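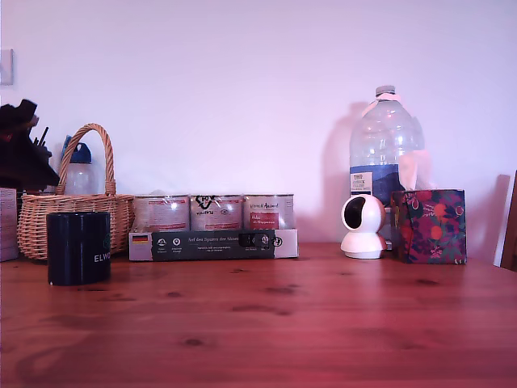

About Us

September 3, 2021 — by the Sesgate kitchen
3 min read

Hi, and welcome to Sesgate! I'm the one who answers the emails, packs the orders and wipes down the table at the end of the day, so if you've ever written to us, you've probably already met me.

We put together picnic and snack baskets for people who'd like to eat outside but don't want to spend the morning shopping for it. Proper woven wicker, with a tall handle you can hook over your arm (I'm stubborn about the handle). You tell me how many people are coming and what they won't eat, and I do the rest at my own kitchen table — it's wood, reddish, full of knots, and it has seen a lot of sandwiches.

The whole thing started because I kept packing lunches for friends at Parken, the green down the hill from my place, and one of them finally insisted on paying me. That was one basket. This July we packed 64 in a single weekend, and I didn't sit down until Sunday night!

Drinks go in last, always. Cans stay in their cardboard sleeve so they don't roll around and flatten the cake, and water bottles stand up along the side. I learned that the messy way. If you want coffee, bring your own mug — I've never found a cup I like that survives the walk.

Most of our bread comes from Vainio, two streets over, and the jams are from Ikside, who also let me use their big fridge in hot weather. We've sent out almost 800 baskets now and most of them come back for a refill, sometimes with a nice note tucked inside, once with somebody's sunglasses.

Orders close at noon the day before. Pickup is from the side door, so just knock, and knock loud if the radio's on.

30 shares · 3 comments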